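In praise of the handwritten letter
5 Jun 2026

I have been meaning to write this since May, when a friend in Hetley sent me 3 pages in blue ink and I was so pleased that I read them twice before I'd even taken my coat off. It was mostly about her runner beans, and a row over parking, and a cake that sank. I wouldn't have missed a word of it.

People tell me letters are slow, and of course they are! But I think the slowness does us good. You sit down, you look out of the window for a bit, and by the time you've found your pen you have remembered the thing you really wanted to say -- usually something kinder than what you'd have typed on the bus.

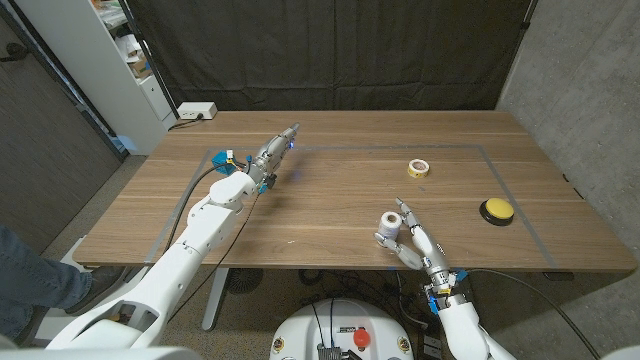
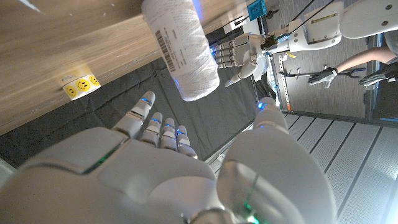
White fingers and small blue lights, in both pictures.

There is also the matter of keeping them. My aunt left behind a biscuit tin with 144 letters in it, all from one cousin in Flirby, and I spent most of a wet fortnight at the kitchen table going through the lot. I can't imagine anyone doing that with my emails (I have 3,805 unread, and I dare say they can stay that way).

I'm not asking anybody to throw out their phone. I'd be lost without mine, and I mean that quite literally, having once tried to find Hetley from memory. I would only ask that you think of one person who might like a letter, and write them 2 sides about nothing much. The beans will do nicely, if you've got beans.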